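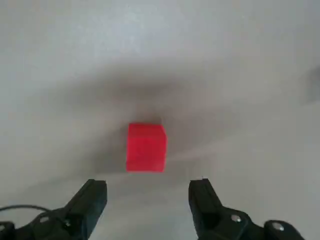

Lined up on the red cube, fingers open.

I want to argue for the dullest piece of software in our lab, the wait condition. People send me planner papers every week, and I read them, and I like them! But most of the bad grasps I've had to debug came from code that moved on before the arm was done settling.

Our old script had a sleep of 300 milliseconds before every close. Somebody picked that number in August and it spread into 58 files. Taras Stelmakh wanted to raise it. I wanted it gone - a sleep is a guess, and the joint encoders already know the answer. So now we ask them, and the gripper closes when they agree the arm has stopped.
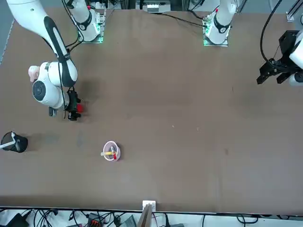 Planning gets all the glory, and I think it's because a plan is easy to draw on a slide. Two arms bolted to one table need something less pretty, a single owner for the clock. With the right arm gripping its red piece and the left one hovering over the same table, I don't want two processes with their own idea of what "now" means. Our first version in Pritwood had exactly that, and the log from run 506 still makes me wince (the stamps went backwards, twice).

Ciarán Nic Giolla says I'm being unfair, and that a good planner would absorb all of this. Maybe. I've yet to meet one that could plan around a late message it didn't know was late. Give me boring timestamps first and I'll happily argue about trajectory smoothing over lunch.
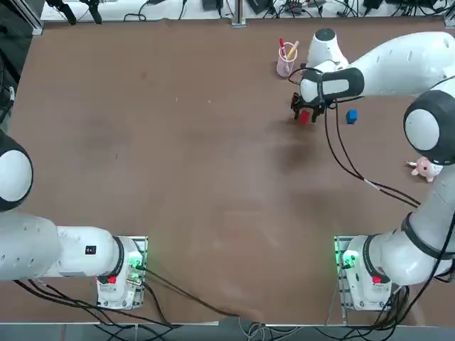
Red block in the gripper, blue cube next to it.

So if you're starting a project this year, spend your first 4 days on the clock and the waits. Write the log viewer too, even an ugly one. Ours is a gray window with one scroll bar, and I open it before I open my email.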